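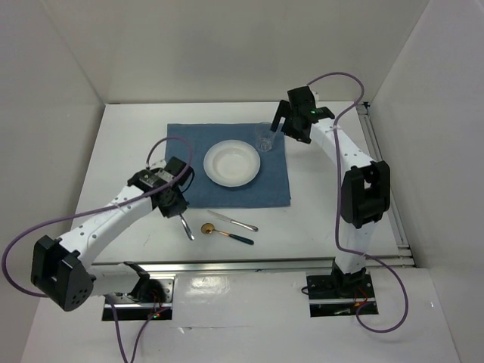 ¿A qué temperatura se cuece el bizcocho de porcelana en Ermont? A 980 °C en la primera cocción; el vidriado se funde después, en una segunda cocción a 1365 °C y en atmósfera reductora.

La pregunta abrió el turno de dudas de la visita a la fábrica Ermont, especializada en vajilla de porcelana dura para hostelería. El recorrido duró algo más de lo previsto y siguió el orden del proceso: preparación de pasta, conformado, bizcocho, esmaltado, cocción final y clasificación. Lo guió Dalva Brito, responsable de hornos, con intervenciones de Cauã Caldeira en la parte de laboratorio.

Preparación de pasta

La pasta se compone de caolín, feldespato y cuarzo. La molienda se hace en húmedo, en molinos de bolas revestidos de alúmina, y el control se basa en el residuo sobre tamiz. La barbotina pasa por un separador magnético antes del filtroprensa; las partículas de hierro que escapan a este paso aparecen como puntos oscuros tras la cocción y obligan a degradar la pieza a segunda clase. Para los platos se emplea granulado atomizado. Caldeira insistió en la humedad del granulado: si se desvía, la densidad en verde deja de ser homogénea y el ala se deforma en el horno.

Conformado

Los platos llanos se fabrican por prensado isostático. La membrana Bitinora, de poliuretano, transmite la presión por la cara superior, y el molde metálico define la inferior. Las piezas huecas se hacen por colado a presión en moldes de resina porosa. El taller conserva 2 tornos de calibrar para series cortas y formas fuera de catálogo.

El acabado del borde en crudo se realiza con esponja húmeda. Es una operación breve, pero condiciona la resistencia al desportillado: un canto demasiado fino se astilla en el lavavajillas industrial y uno demasiado grueso alabea el ala – el radio correcto figura en la ficha de cada modelo.

Cocción

El horno de bizcocho es de túnel. El de vidriado, de vagonetas, completa el ciclo en 11 horas. La reducción comienza antes de que se cierre la porosidad del esmalte; si se retrasa, el hierro residual permanece oxidado y la pieza sale amarillenta. La contracción lineal entre crudo y cocido se compensa en el molde. También se compensa la caída del ala, que en el modelo Honorato se dibuja ligeramente levantada.

El decorado sobre vidriado se cuece aparte, a menor temperatura. No pudimos ver esa sección, parada por el cambio de un quemador.

Clasificación y ensayos

Cada plato se revisa a mano bajo luz rasante. Después se mide la planitud del pie sobre un mármol de referencia. En el laboratorio presenciamos un ensayo de choque térmico y otro de impacto en el borde con péndulo. Marcela Havlíček preguntó por la abrasión de los cubiertos: las marcas grises son, en su mayor parte, metal depositado sobre el esmalte, y suelen retirarse con un limpiador ácido suave. Si persisten, el vidriado está rayado.

Datos prácticos

El aforo por grupo es reducido y se exige calzado cerrado. La tienda vende restos de serie, entre ellos el plato hondo Dumen, de 520 g. Las reservas las gestiona Cauã Figueiredo en recepción.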